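2/16/18
Plimirstead, dry storage: desiccant regeneration, continued

Picking up from the last entry. The question is still whether the silica gel from the dry cabinet can be regenerated overnight at the low oven setting, or whether it has to go through the high setting as the Drorkent sheet says. Dale Nguyen wants an answer before the March order goes in.

Bench as of this entry:

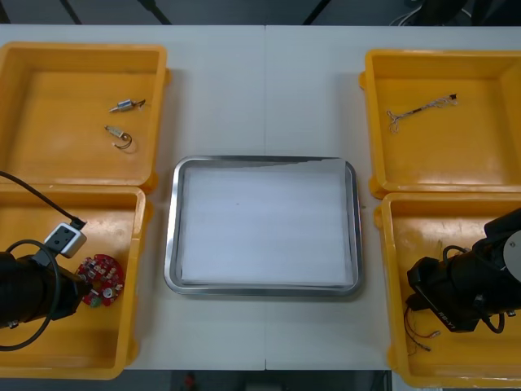
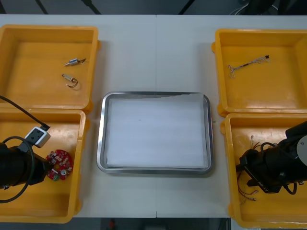

Steel tray in the middle, two yellow bins to a side.

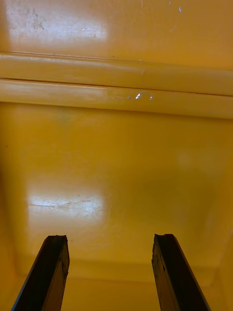
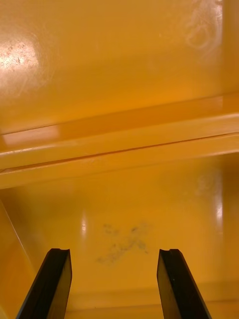

Batch A is the old gel, batch B is from the unopened drum. Both went through the coarse sieve first. A lost a fair amount of dust and broken beads, B almost none. The dust was weighed and discarded, and the figure is in the shared sheet under "fines."

Starting charge 800 g each, weighed on the Liew scale after a one-hour warmup. The scale drifts upward for the first part of that hour. Tanner Dhillon checked it against the reference weight before and after, no change on the last digit.

Both batches sat in the Pluslow humidity chamber until the mass stopped moving, then went into the oven at the low setting. Spread thin in glass dishes, no lids. Door opened only for weighing.

Result, low setting: A came out 229 g lighter than when it went in. B lost more than that, but the B dish was on the upper shelf and I don't trust the comparison. The upper shelf runs hotter. Shelf positions to be swapped on the next run and the thermocouple moved to the lower one.

The indicator beads changed color well before the mass leveled off. Same as last time. Color is not usable as an end point for this gel and I would like the note on the cabinet door reworded. At present it says to pull the gel when the beads turn, and that would leave a good part of the water in.

High setting not run yet. Two concerns:

The indicator coating is said to degrade with heat. I can't find a limit in the paperwork for the old drum, only for the new one.

The oven overshoots on the way up. The controller was retuned last year with the oven empty, and a full load behaves differently. Log the ramp before putting gel in.

Cabinet side. The logger shows the cabinet recovering slowly after each door opening, slower on the left half. Gasket looks fine by eye. Pulled a strip of paper through at several points with the door shut and it slid freely near the lower hinge, so the gasket is not seating there. Shimmed the hinge. Logger interval set to 2 minutes so the recovery curve has enough points on it. Memory holds nearly 2,000 readings, enough to get through the weekend if someone clears it beforehand.

To do
Swap shelves, repeat low setting, A and B.
Ramp log with dummy load.
Ask Drorkent for the heat limit on the old lot.
Dale to hold the order until the repeat is in.
Reword the door note. Tanner has the label maker.
Sieve needs cleaning, mesh is clogged along the rim.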